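Grestovov showroom visit: drinks shelving and stocking

February 19, 2021

Back in January I asked Grestovov whether I could come by and look at their shop shelving before ordering for the store. They said yes, gave me a two-hour slot and asked me to park behind the building. These are my notes from the visit, mostly for people who run small food stores and are thinking about replacing their drinks section.

The showroom is on the second floor, up a wide staircase from the loading area. The first part is checkout counters and bakery cases, which I walked past. The drinks shelving is at the far end, next to the windows. It is set up with full stock, so you get a fair idea of how it would look in a store. Many showrooms leave their shelves bare, and then it is hard to judge the spacing.

Shelving and layout

The line I came to see is called Gerko. It is white, with plain planks and a divider between sections, and you can add sections to either side. I had been looking at a darker line from Dolletti, but after seeing the white one stocked I changed my mind. The labels and caps show up well against it. Cola in red caps reads as one block from several steps away, and so do the green caps on the tier above it.
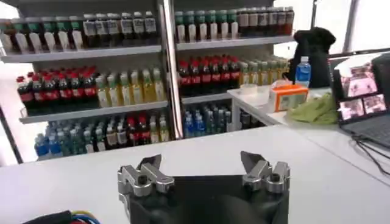
I asked about load. The figure they gave me was 200 pounds per plank, which is more than I would ever put on one. The planks can be moved up or down without tools once the stock is off. I tried this on a spare unit in the hallway and it took me 2 attempts to get the clips to seat. The second time I pushed harder at the back corner and it went in.

Price for a section with all planks and end panels was quoted at $1,410, with delivery extra. That is above what I paid for my current shelves, although those were secondhand and have never stood straight. Lead time is nearly 6 weeks. A deposit is due with the order and the balance on delivery.

Things I would check before ordering:

Measure the height of your tallest bottle with the cap on, then add enough room to get your hand over it.

Look at how the rows sit when they are packed tight. Dark bottles next to each other are hard to tell apart if the labels are similar. The cola was kept together on the middle tier with the lighter yellow drinks beside it, and I plan to copy that.

Leave a clear surface close to the shelves for sorting and wiping down. In my store we do this on top of a chest freezer, which is the wrong height and gets in the way of customers. A plain white table like the one they had would do the job, with a cloth kept on it.

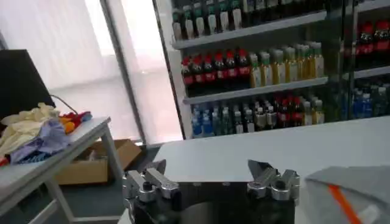
Delivery and fitting

Grestovov does not install outside its own county. They passed me on to Ansari, a fitting company they work with, and I called them the same afternoon. Fitting takes one morning for a wall the size of mine. The old shelves have to be emptied and pulled out before they arrive, and they will haul them away for a fee if you ask when booking.

The floor needs to be level. Mine slopes toward the door, so I will need the adjustable feet, and those are ordered separately. Ask for them at the start, as they ship from a different warehouse.

I left with a price sheet and a sample clip. I have not placed the order yet. I still need to measure the wall behind the cooler, where a pipe runs close to the corner, and find out whether the end panel can be trimmed to go around it.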